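Projects > Robotics > Student reports
Filed under: Group projects, manipulation, vision

One camera or two? Sorting and stacking plastic cups with a learned policy

Group report. Rattana Prasertsri, Abenezer Mekonnen, Weidong Mao. Supervisor: Mekdes Belay. Lab support: Tegan Merrick.

Summary

We wanted to know if a second camera is worth the bother. Trained the same network on cup and bowl tasks with side view only, top view only, and both. Both was best, but the gap to side only was smaller than we expected. Top only was poor on anything to do with stacks. Most of the failures came from the same place – judging how high the rim of something is – and we think more demonstrations would fix part of it but not all.

Why we picked this

The group before us at Zurnmont used a single top camera for pick and place with flat parts and it worked fine. Flat parts don't go inside each other. Cups do. From overhead a cup in a bowl is a circle in a circle, and so is an empty bowl with a flat bottom. We all thought this would be a problem, and Weidong wanted to see how big. Mekdes said fine as long as we kept the network small and didn't spend the whole term tuning it (we spent a good part of the term tuning it).

Setup

Arm on a table with a two-finger gripper. The arm is called Mathew in the config files and we kept the name. Green cloth on the table, plastic cups and bowls in plain bright colours. Colours were useful because the instruction can just say "red cup" with no arguing over which one.

Recording is done with Arnel, the lab's own logger. It saves joint positions, gripper state and both camera streams with a shared clock. The clocks drifted at first and we lost a morning's data. Tegan found it. After that we clapped at the start of each session in front of both cameras, crude but it let us check.

Cameras:
- side: fixed, looks across the table
- top: looks down on the table, arm comes into shot

Neither camera was moved once recording began. We did not calibrate between them. The network has to work out the relation by itself, which may be asking a lot with the amount of data we had.

Tasks

Three kinds of instruction:
1. Put a named cup in a named bowl.
2. Take a cup out of whatever it is sitting in and stand it on the cloth.
3. Move a bowl next to another bowl.

Kind 2 is the one we cared about. Kind 1 is the warm up and kind 3 is there mostly because bowls are wide and have to be gripped on the rim, so it is a test of the grip point.

Collecting the demonstrations

All demonstrations by hand guiding. Over 400 in the end, split between us. Abenezer did the most and his are the smoothest; mine (Rattana) are jerky, and you can tell from the joint plots who was driving. We talked about throwing out the jerky ones. Kept them. If the method only works on Abenezer's demos it isn't much of a method.

Layouts were scrambled between demonstrations. Rules for scrambling: anything can go anywhere on the cloth, cups can be inside cups, cups can be inside bowls, bowls can be inside bowls. No upside down items. We tried upside down in September and the gripper fingers slid straight off.

One thing we should of done from the start is write down the layout each time. We had to go back through the video and label nested / not nested by hand, and it took ages. Where the arm covered something in the top view the labels came from the side view, so the labels are not independent of the camera. Matters for the comparison, see Problems.

Network and training

Small image encoder for each camera, same shape, weights not shared. Outputs get joined with the joint positions and a short text embedding of the instruction. Then a few layers that predict the next chunk of motion. Nothing clever. For the one-camera versions the other encoder is removed completely, not fed with blanks. We did try blanks and the training went odd, the loss dropped and then sat there.

Images were shrunk a lot. This is a weak point, as rims are thin and at low resolution a rim can be a pixel or so. Random crops and brightness changes in training. No colour changes though, for obvious reasons – the colour is the name of the thing.

Each version trained for the same number of steps on the lab machine. Each version trained once only. We know. Ran out of machine time.

How the views differ

Two frames from our recordings, side view first and then top view. In the side view a light-blue cup is inside a yellow cup which is in a small blue bowl, and you can see the light-blue one sticking up over the yellow rim. That height is what kind 2 needs. The top view is much better for where things are on the cloth, but the arm gets in the way: here the red part is lying across a small blue cup and another blue bowl. 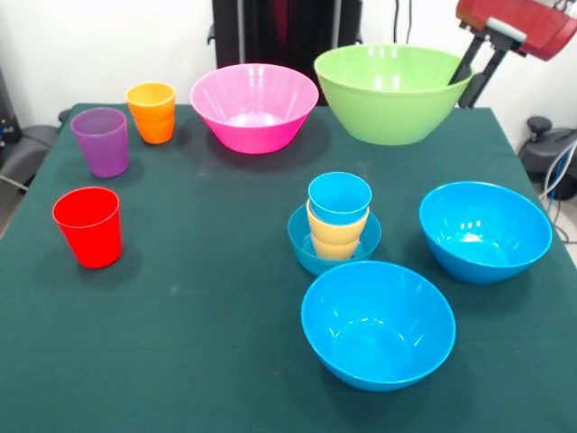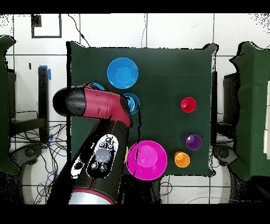 Testing

For each version, 10 trials of each kind of task. Layouts for testing were set up by Tegan from a sheet that we had not seen before, so that we couldn't choose easy ones. Same sheet for all versions. We put items back by eye using a printed photo so positions will be off by a bit.

A trial counts as done if the named item ends up where the instruction says and nothing else has been knocked over. Touching other items allowed. No second tries. Time limit was generous and the arm hardly ever reached it. It either did the job or got stuck early, opening and closing over nothing.

Results

Cup into bowl. Both cameras: all trials done. Top only: all but one. Side only: all but two, and the misses were both at the far side of the table where depth is hard to judge from the side. So for this kind the top camera on its own is good enough, same as the earlier group found.

Cup out of a stack. Both cameras: all but three. Side only: half. Top only: two done out of the lot. Top only typically went to the right spot and closed too low, taking hold of both cups and lifting the pair, or pushed down on the rim until the force stop kicked in. That is a clear result even with so few trials. We replayed the same layouts for top only the next morning to be sure and got the same pattern.

Bowl next to bowl. Not much between them. All versions did more than half. Most misses were grip slips on the wide bowls, not vision. Rubber tips on the fingers would help more than a camera here.

Over the whole set, both cameras beat side only by less than we guessed at the start. Abenezer had bet on top only coming second. It came last becuase of the stacks.

A thing we noticed late

When the arm blocks the item in the top view, the two-camera version sometimes stops and backs off slightly, then carries on. None of us demonstrated that on purpose. Looked through the demos and found that Weidong does lift away a little before going in for the grip, presumably to see. So the network copied him. We have not tested if it helps. Would make a nice short follow up: train with and without his demos.

We also covered the side camera with a card halfway through a trial, not part of the plan. The arm carried on to the right place and then closed early. Fits with the rest – position from the top, height from the side – but it's only a couple of goes so don't lean on it.

Problems

- Trained once per version. A lucky or unlucky run could move the numbers.
- Few trials per task. Fine for the big gap on stacks, not fine for ranking the close ones.
- Hidden items labelled from the side view, so our nested / not nested breakdown favours side. The done / not done results don't use the labels and are not affected.
- Same items in training and test. We have no idea what happens with a new cup shape.
- Shiny plastic. Highlights inside the bowls move when the arm moves, and we suspect the network reads some of them as edges. Didn't check properly.
- Low resolution, see above.

If we did it again

Log the layout at the time. Train each version a few times and cut the bowl-to-bowl task to pay for it. Higher resolution on the side camera only. Try a camera on the wrist, Mekdes suggested this in week two and we said no because of the cable. Probably should have said yes.

Also someone ought to try plain depth readings in place of the side camera. The team at Wavville lent us a depth sensor near the end but we never got it talking to Arnel, the driver wants a newer system than the lab machine has.

Who did what

Rattana – scrambling rules, demonstrations, most of this report. Abenezer – demonstrations, robot control, safety stops. Weidong – network, training, plots. Data labelling shared. Test layouts by Tegan. Thanks to Mekdes for reading the draft at short notice.

Plots and the test sheet are in the project folder under results_final2 (not results_final, that one has the drifted clocks in it).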